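Rosolard tabletop handling project
Progress report to the Bokier fund, period ending January

Dear all,

Thank you, as always, for your patience with us and for the kind notes after the last report. I promised then that this one would be shorter, and I'm afraid it won't be, because we had a fault this period that took up a good part of our time and I would like you to hear about it properly from us.

First the plain facts. Late on a Wednesday, during an overnight batch of simulated runs at our Cistovport office, the controller for the right hand began ignoring its speed limit on the last stretch of a reach. The hand would come in at the correct height, slow down as it should, and then jump forward the final bit at close to full speed. Out of 1667 runs in that batch, 83 ended this way. Nothing real was touched and no one was near any hardware, but the same controller was due to be loaded onto the physical machine the following week, and I don't mind telling you that gave us all a bit of a chill.
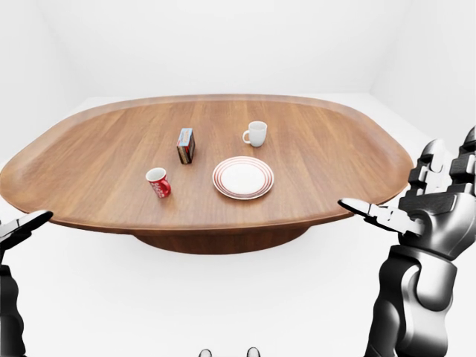 The speed limit is set in two places in our software, and the fault came from the two of them disagreeing. One copy lives with the arm planner and the other with the hand, and when we moved over to the Maruyama hand model in the autumn we updated the first and missed the second. Most of the time the lower of the two numbers wins and everything is fine. When the thumb comes in low near the table edge, though, with the striped plate just beyond its tip, the planner hands over early and the old number takes charge. The raised rim of the table makes matters worse, as the hand has to clear it before settling, and that short lift was just enough to trigger the early handover. We spent a long while blaming the rim itself, I'm sorry to say, and rebuilt its contact shape twice before anyone thought to look at the limits.

The fix is in. There is now a single speed limit, kept in one file, and both parts of the system read it at startup and refuse to run if they can't find it. We have also added a hard stop that freezes the arm if the fingertips go over the limit for more than 40 milliseconds. We repeated the whole batch with these changes and had no jumps at all, which was a very welcome thing to see over breakfast!

As for the schedule, we have put off the move to the physical machine until the emergency stop circuit has been tested again from end to end. That costs us most of a month. The grasping work on cups and mugs carried on in the meantime and is where we hoped it would be – 90 percent of the planned trials are done – but the plate work has slipped, and I would rather say so now than in the spring.

We are not asking for more money. We would like your agreement to shift the hardware milestone back by one reporting period, and to move a little of the travel budget over to cover the extra testing time. The revised plan is attached, along with the full fault log for anyone who enjoys that sort of reading.

With warm thanks from everyone at Rosolard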